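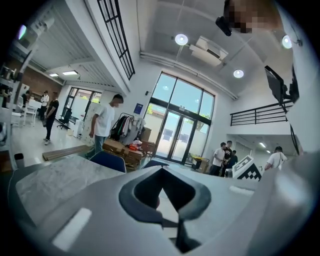
拱窗，玻璃门，门外的树。

Plarel一月出的那套Skilteo现场盒装，我听了三遍，说明书也读了三遍。宣传语写的是“Bellini之夜，完整，未经剪辑”。完整我存疑，未经剪辑我基本不信。开个串慢慢讲，不喜欢抠细节的朋友可以先静音我。

先说立场。Skilteo我喜欢了很多年，第二张专辑翻来覆去听坏过一盘卡带。下面挑的全是唱片公司的毛病，乐队那晚演得怎么样是另一回事。请不要在评论里教我怎么当歌迷。

背景给没听过的人：Skilteo，四人，吉他很吵，鼓很闷，主唱不爱说话。散得早，录音室作品少，所以现场录音一直被传得神乎其神。Bellini是他们常去的那家小俱乐部，顶棚低，低频糊成一团，凡是在那儿录过的带子一听就知道。

盒装的卖点就是这一场。三张黑胶加一本册子，总时长164分钟。我看到这个数字的时候眉头就皱起来了。

那一年他们是什么状态？我手上有十来份同年的歌单，有的是观众抄的，有的是粘在音箱上被人撕下来的。没有哪一场能撑到两小时。主唱自己在一本小刊物里抱怨过，说唱到一个半小时嗓子就废了。然后在Bellini他突然唱了164分钟？

可以有例外。最后一晚、老朋友来捧场、返场返了又返，都有可能。但例外要有证据，册子里给的证据是一句“据当晚在场者回忆”。在场者是谁，没写。

再看曲目。A面到C面没问题，顺序跟那阵子的巡演几乎一样，开场两首连着不停，第三首调弦，调弦的时候贝斯手在那儿弹一段没名字的东西。这一段我信，信到骨头里。

问题从D面开始。D面第一首又是调弦，然后又把开场那两首里的第二首演了一遍。册子的解释：“乐队应观众要求重演此曲。”

观众的要求在哪儿呢？我戴着耳机听了前后的间隙，有人喊啤酒，有人吹口哨，有人喊了一个听不清的名字。没有一个人喊那首歌。当然了，也可能喊的人离话筒远。什么都可能，这正是这套说明书的写作方法。

更别扭的是鼓。A到C面的军鼓很干，啪的一下就没了。D面开始军鼓后面拖着一截弹簧一样的响声，一直拖到F面结束。中间换鼓了？鼓手是出了名的只带一只军鼓上路的人。

有人会说是话筒位置动了。行。那为什么贝斯也换了边？前三面贝斯偏左，后三面偏右。观众从哪儿传来的掌声也跟着变。一支话筒挪动不会让整个房间掉头，除非录音的人散场休息时走到屋子另一头去了。

好，就算录音的人走到另一头去了。那C面结尾的掌声为什么是淡出的？一场“未经剪辑”的演出，淡出给谁听？

黑胶要翻面，淡出可以理解，这点我让步。但下载版也淡出，下载版要翻什么面。

接下来讲带子编号，这是我最想讲的一段。册子最后一页印了一张母带盒的说明，编号3159，只有这一个号。文字里却三次写到“这些带子”，复数，或者说译成中文读起来怎么都是复数。我又去翻了外文原文，也是复数。

一卷带子录不下164分钟，至少按册子里自己写的那种机器和那种速度录不下。所以一定不止一卷。那其他几卷的编号呢？要么没拍，要么没号，要么号跟3159不挨着。第三种最有意思。

我给Plarel写过信，很客气的那种，问其他母带的编号。回信很快，感谢我对独立音乐的支持，附了一个九折码。

没用那个码。（用了。买了件T恤。尺码偏小。）

说说册子的作者Manuela Ferraro。文章写得好，这我承认，写俱乐部地板粘鞋底那段我读了两遍。可她通篇没有说自己那晚在不在。写法是“你能感到”“空气里有”“仿佛整座城”。一篇现场录音的说明，最硬的一句是贝斯手借了别人的音箱。

而且借音箱这件事，我在老歌迷的通信里见过，说的是另一晚。早几个星期，同一家俱乐部。当然传闻归传闻，通信里的人也会记岔，我只是把两边摆在一起。

所以我的猜测：前三面是一晚，后三面是另一晚，两晚都在Bellini，中间隔了几周。两场都不完整，拼起来凑成一个“传奇长夜”。单卖任何一场都是好唱片，合起来改个名字就可以多收一张黑胶的钱。

这是猜测。我没有母带，也没有当晚的票根。谁要是有，请直接打我的脸，我会把这串置顶留着示众。

再说数字崇拜。宣传稿里讲Skilteo那两年“演出超过130场”，然后所有转载的乐评都抄了，有一家抄着抄着把“超过”丢了，变成整整130场，很精确的样子。

这个数哪儿来的？往回翻，能翻到的最早出处是一张旧的新闻稿，经纪公司发的，用来跟音乐节谈价钱。经纪公司数场次的方式大家都懂：订了又取消的算，电台录两首歌算，唱片店里站在纸箱旁边弹十五分钟也算。

我按海报、歌单、地方小报一场一场对过，对得上日期又对得上场地的，离那个数差得挺远。漏掉的肯定有，小地方的演出很多连海报都没有。但我宁可写“不知道”，也不想替经纪公司把数抄下去。

场次多不多跟乐队好不好有什么关系，这个问题我也一直想问。一支乐队非得演到散架才算真诚吗。

还有暖场乐队的事。册子说那晚的暖场是Neston。喜欢Neston的人听到这儿应该坐直了，因为他们那个阵容只维持了很短的时间，能跟Skilteo同台的机会也就那么几回。

如果暖场真是Neston，那按我的对照，只能是后三面的那一晚。前三面那晚的海报我见过扫描件，上面印的是别的名字，字号小得可怜，但肯定不是六个字母。

海报会骗人，这点也得说。临时换人太常见了，车坏在路上、鼓手发烧、吵架。海报只能证明有人打算让谁上台。

可E面第二首之前，主唱明明白白谢了一句暖场的朋友，没说名字，只说“刚才那几个”。刚才。而按盒装的时间轴，这时候离暖场结束已经两个多小时了。谁会在唱了两个多小时以后管那叫刚才？

放在一场的开头讲就顺了。演完两首，喘口气，谢谢刚才那几个。我听到这句话的时候是半夜，把唱针抬起来又放了一次，然后就睡不着了。

有朋友私信说：你这是较真，乐迷只要好听。我同意好听。F面那首慢的，尾奏里吉他快要散掉又没散，我现在敲字还想再放一遍。可好听不等于可以乱标。

标错的东西会一直错下去。以后有人写乐队年表，查到这套盒装，白纸黑字，一晚，164分钟，Neston暖场。然后百科抄年表，乐评抄百科，再过几年有人出书，书里写“众所周知”。

这种事发生过太多次了。录音室版本被当成试唱，试唱被当成现场，现场被当成另一座城市的现场。私录圈的人至少还会在盒子上写个问号。正版反倒从来不印问号。

说到限量。册子背后写着限量2000套，每套手写编号。我那套的编号看起来确实是手写的，笔还断墨了。但一个月以后官网又上了“特别库存”，说是仓库里找到的。刚压出来没多久的东西，怎么就需要“找到”了。

我不反对加印，加印是好事，省得二手贩子坐地起价。那就老老实实写加印。限量两个字印上去，价格抬起来，再从仓库里“找到”一批，早买的人心里什么滋味。

声音处理也提两句，有人问。母带处理得偏亮，镲片刺耳，低频倒是收拾得比我预想的干净，Bellini那团糊糊被擦掉了不少。我个人想留着那团糊糊。擦太干净，俱乐部就没了，变成四个人在一个不知道什么地方演。

另外我怀疑擦低频也顺手抹平了两晚之间的差别。没证据，纯怀疑，放在这里备查。

有人贴了一段自己的分析图过来，说C面和D面的底噪不一样。谢谢，图我看了，但你用的是压缩过的下载版，底噪这种东西压过一道就不好说了。结论跟我的一样，我还是得说这张图不太能算数。谁有直接从黑胶转的，前三面后三面各截一段安静的地方，麻烦发我。

补一个反面的证据，免得说我只挑有利的。C面末尾和F面中间，有一个人的笑声非常像，尖的，连着三下，往上挑。如果是同一个人，要么是同一晚，要么这位两晚都来了。小俱乐部的常客两晚都来再正常不过，但这一条确实不帮我，记在这儿。

还有一条不帮我：主唱的嗓子后三面是更哑。一路唱下来的人就该这样。不过他整个巡演后半段都哑，几周以后的带子哑一点也合理。这条两边都能用，等于没用。

值不值得买？前提是你愿意自己拿支铅笔，在册子上把“一晚”划掉。音乐我打高分，包装一般，内页纸太薄，翻两次就卷边。文字当散文看。价钱嘛，等他们下次再从仓库里找到一批的时候，大概会便宜。

完全没听过Skilteo的，不要从这套开始。从第二张专辑开始，音量开大，听完如果觉得吵，那就是不合适，也别勉强。

评论里已经有三位说自己当晚在场。好的。请问散场的时候门口那条街在不在修，往左走还是往右走才能绕出去？知道答案的私信我，别公开写，公开了后面的人就会抄。

更新：有一位私信答对了，而且说他印象里那晚没有Neston，演到一半他就去赶末班车，走的时候已经在返场了。末班车。我问他记不记得几点，他说不记得，只记得赶上了。

更新二：我把C面D面的疑点又整理了一份给Plarel发过去了，这次连秒数都写上了，抄送了册子上印的编辑邮箱。还没回。有回信我接在这条下面。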